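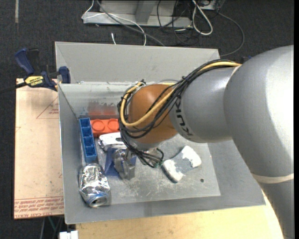

# Sesard Bin Picking Cell

The Sesard cell takes mixed parts out of an open bin, one at a time, and sets them down where the next station needs them. It is sold by Plemetti as a complete station: arm, gripper, bin, mounting plate, controller and the Solen picking software.

It is meant for returns desks, sorting rooms and small assembly shops where parts arrive jumbled and a person now stands over the bin all shift.

## What it handles

- Rigid items such as blocks, trays and housings
- Crushed or dented packaging, including drink cans
- Flat items, if there is room for a finger on each side
- Mixed loads, with no need to sort by type first

Loose bags, cloth and anything that spills should stay with a person. Clear glass can be picked but is slow.

## What changes at the station

Most sites put the cell where one or two people have been picking by hand. The picking stops being their job. The rest of the station still is.

The operator fills the bin, clears items the arm has given up on, and checks the output. After 3 failed tries on the same item the arm stops and the light on the controller turns amber. The operator opens the guard, moves or removes the item, closes the guard and presses resume. At the Orozco returns site, where two cells have been running since February, this happens roughly 17 times a shift. Operators there asked for a longer reach tool so they could nudge an item without leaning over the bin. It is now in the standard kit.

There is less bending and reaching. There is more watching, and some people don't like that part. We suggest that one person look after the cell along with a nearby packing or labeling table, and that people trade places during the shift. Plan this with the crew before the cell is delivered. The people who pick by hand now know which items stick together and which ones arrive damaged, and the setup goes faster when they are in the room.

Training takes one day for operators and two for the person who will change grippers and edit pick areas. No programming is needed for daily use.

## Specifications

| Item | Value |
|---|---|
| Picks per hour, mixed bin | 200 |
| Tries per item before stop | 3 |
| Bin | Open top, sloped walls |
| Gripper | Fingered, swappable |
| Cable routing | Outside the arm, tied |
| Part number | 929 |

The bin walls slope so that items slide toward the floor of the bin and away from the corners. Scratches on the floor of the bin are normal wear and don't affect picking. Replace the bin if a wall is bent.

## Space and installation

The cell needs a level floor and a guarded area on all sides the arm can reach. Leave enough slack in the cable bundle for the wrist to turn fully both ways, and check the ties weekly. A tie that has slipped toward the wrist is the most common cause of a stopped cell in the first month.

Clamps may be used to hold the bin during a trial. Bolt it down before production.

## Ordering

Lead time depends on the arm. Spare gripper fingers are sold in pairs. Send a short list of your items, with weights, along with your request, and Plemetti will reply with a quote and a list of anything the cell can't pick.

Page updated 29/12/2024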